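Keeping your game controllers clean (and your gaming corner too!)

Household tips – last updated 2023-09-02

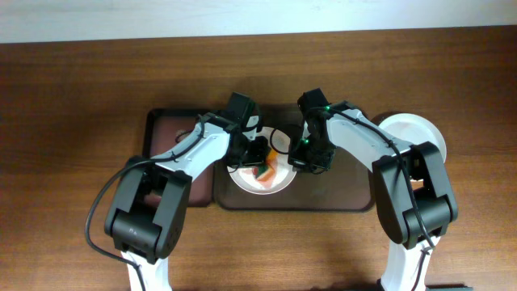
If there's one job that makes a long evening of gaming feel better straight away, it's giving the controllers a proper clean. I do ours on the same day as the bedding, so it never gets forgotten, and it's a lovely little job with the radio on!

Before you start
Turn the controller off and take the batteries out, or unplug the lead. Spread an old tea towel over the table so small screws don't roll away. You'll want a soft toothbrush, a few cotton buds, wooden cocktail sticks and a microfibre cloth.

Sticky buttons
Dampen a cotton bud with rubbing alcohol (damp, never dripping) and run it round the edge of the button while pressing it in and out. Go round 2 or 3 times with a fresh bud. Most stickiness is old fizzy drink, and it gives up quite quickly.

The seam
My favourite bit! Drag a cocktail stick gently along the join where the two halves of the case meet. The amount of grey fluff that comes out is disgusting and very satisfying. Brush away the crumbs with the toothbrush afterwards.

Thumbsticks
Wipe the rubber tops with a barely soapy cloth, then a plain one. Keep alcohol off them, as it can leave the rubber tacky. I learned that on a pad I'd bought at the Mavham car boot sale, and I'm still cross about it.

Headsets
Pull off the ear cushions if yours come away and wipe the hard plastic underneath. Fabric ones can go in cool water with a drop of washing-up liquid – squeeze, don't wring – and then dry flat overnight.

Dust round the console
Vents clog faster than you'd think, especially on carpet. Mine lives on a shelf now, with a hand's width of space behind it, and the fan has been so much quieter since April. Use the soft brush on the vacuum, on low, with everything switched off at the wall.

Cables
Bread bag tags make brilliant labels. Write on them in marker and clip one next to each plug.

Next time: getting crisp grease out of a mouse mat.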